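2022-05-30
By Miłosz Mazurek

The Flare Watch

My aunt left me her observatory, and by observatory I mean a shed in Plundurberg with a roof that rolls back if you lean on it hard enough. I'd never looked at the sun through anything fancier than cardboard glasses. But the telescope came with a job attached — she had been sending sunspot drawings to the Postar Solar Circle every clear morning since before I was born — and I didn't have the nerve to write and tell them it was over.

So I drew. My first one looked like a potato somebody had sneezed on. 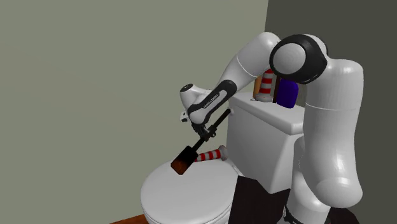
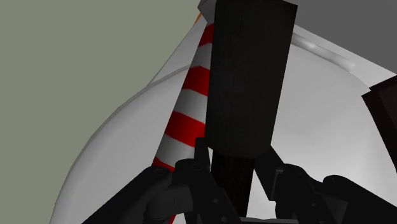
Region 13

Benedikt Ruppert wrote back the same evening. He ran the Circle from his kitchen in Parsons and he typed the way some people chop wood. "North is up," he said. "You have it sideways. Nice umbra though." I had to look up umbra (it's the dark middle of a spot, in case you're where I was in February), and then I was so pleased I drew the whole thing over again the right way around.

After that I got hooked, I'll admit it. I was out there before coffee, with the disk projected on a sheet of paper and my pencil going around every little smudge. My aunt had her own numbers for the spots, nothing to do with the official ones, and I just carried on with hers. Thirteen came around the eastern limb on a morning so still I could hear the neighbor's radio. It was a big ugly sprawl of a thing, and by the third day it had split into 5 pieces with bright lanes running between them.

I wrote to Benedikt that it looked angry. He said angry was not a classification.

Then I was shading the biggest piece and a white thread lit up across it. It was right there on my paper, brighter than the paper! I didn't breathe. I didn't check the clock either, and you're supposed to do that first. It lasted maybe as long as it takes to butter toast, and it faded from one end to the other, and I was standing in a shed with a pencil in my mouth.

"White light flare," Benedikt wrote. "I have waited my whole life. What time?"

I had to tell him I didn't know.

He didn't answer for 3 days. I went through my aunt's old drawings while I waited, almost 3,000 of them in shoeboxes, and in one from long ago I found the same kind of thread drawn across a spot. Next to it, in her careful handwriting, she'd put: "Forgot the time. Don't tell B."

I put the lid back on the box and went out to roll the roof open.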